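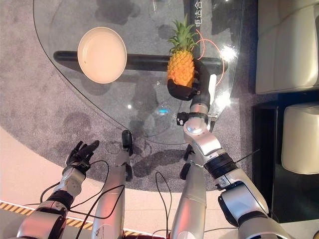

Bence Pap
Project Lead, Wosent Food Club
24/08/2018

Progress report to the Roletti Fund, second period

We are past the halfway mark and I am very happy to be writing this one. The first report was mostly about paperwork and a broken oven. This one has food in it.

As agreed in February, the grant pays for after-school cooking at the Oláh Street kitchen, a fruit table in the schools that signed up, and a printed cookbook at the end. All three are moving. The cooking is ahead of plan, the fruit table is about where we said it would be, and the cookbook is behind.

Cooking sessions

We have run 14 sessions so far out of the full program. Each one lasts two hours, with the first half hour given over to washing hands, finding aprons and reading the recipe out loud. We had planned ten minutes for that. The reading turned out to matter a great deal more than we expected, and several of the younger children now fight over who gets to do it, so we have stopped trying to hurry it along.

The most popular dish by a mile was the flatbread. We made it in the second week, planned to move on, and ended up making it three more times by request (once with spinach, which went down fine, and once with grated beets, which did not). The lentil soup was a slow starter. Then one girl asked if she could put lemon in it and suddenly everybody wanted seconds. Her version is the one going in the book.

Knife skills were our big worry in the application. We started everyone on bananas and cooked potatoes with table knives, then moved the older group on to small paring knives in week six. We have had two nicked fingers, both written up in the accident book, both back at the chopping board after a bandage and a glass of water. The parents were told the same day.

Fruit table

Five schools in Stosport are taking part. Altogether 165 children are on the list, though the number who come by on any given day goes up and down with the weather and the soccer schedule. The idea is simple: one familiar fruit and one less familiar one, every time, and no pressure to eat either. Apples and pears go on as a matter of course. For the second slot we have had mango, pineapple, figs, papaya, persimmon and, once, a pomelo so large that the children passed it around the room before anyone would let us cut it.

Pineapple has been the clear favorite. A lot of the children knew it only from a can, and the leaves alone got us a good ten minutes of conversation about how it grows (low to the ground, out of the middle of the plant -- most of them guessed trees, and so did one of the teachers!). Papaya did badly everywhere. We will try it once more with lime before giving up.

We keep a tasting sheet at each school with three columns: "liked it," "not today," and "not for me." The "not today" column was a suggestion from a school nurse and I would recommend it to anyone doing this kind of work. Children who tick it in the first weeks very often move across to "liked it" later on. I can send the sheets if the Fund would like to see them, but be warned that some are very sticky.

Cookbook

We promised 100 printed copies by the end of the grant. The recipes are collected and about two thirds are tested. The delay is in the drawings. We wanted each recipe illustrated by the child who brought it in, and then the summer break came and half the drawings went home in backpacks and stayed there. We are chasing them now. The printer has agreed to move our slot back a month at no extra cost, and I am confident we will make the new date.

One change to tell you about: we would like to include the recipes in the family's home language as well as English. This adds pages. We have a quote, and it can be covered from the money left over from transportation (see below), but we would like your okay before we say yes.

Money

Spending is slightly under budget overall. Ingredients cost more than we planned in spring and less in summer, and it has nearly evened out. Transportation is well under, thanks to a parent with a van who has been doing the school deliveries and will not take anything beyond gas. The oven repair from the first period came in at the price quoted. The full sheet is attached with the receipts in date order.

The one overspend is on dish towels. I do not know where they go. We bought a second batch in June.

What has been hard

Fridays. Attendance drops off and we end up with too much food. We tried a shorter session and that helped a little. From September we are going to turn Friday into a take-home day, where everyone packs up a dinner for their household, and see if that brings people in.

We have also struggled to reach the older kids. Our thirteen-year-olds tend to come twice and then drift away. The ones who stayed told us they wanted to cook whole meals on their own without an adult at their elbow, and that seems fair enough. We are setting up a separate evening for them with a small budget they can plan and shop with themselves.

Next period

- Finish recipe testing and get the last drawings in
- Start the evening group for ages 12 and up
- Take-home Fridays from the first full week of school
- Fruit table back in all schools by the middle of September
- Family supper at Oláh Street, date to be set, and you are all invited

I would really like someone from the Fund to come to that supper. The children have already started arguing about the menu and flatbread is winning.

Thank you for the support, and for the quick answers to my many emails in the spring. Questions about any of this can come straight to me.

Bence

Comments (4)

marta_k
My son is in the Tuesday group and he now makes the lentil soup at home. With far too much lemon. Is there going to be a waiting list for the cookbook?

Bence Pap
Yes! Leave your name at the kitchen and we will put a copy aside.

Greg
Please do not give up on papaya. Salt and chili powder, trust me.

stosport_mom
What time would the evening group be? Mine has swim practice until six but she is very interested.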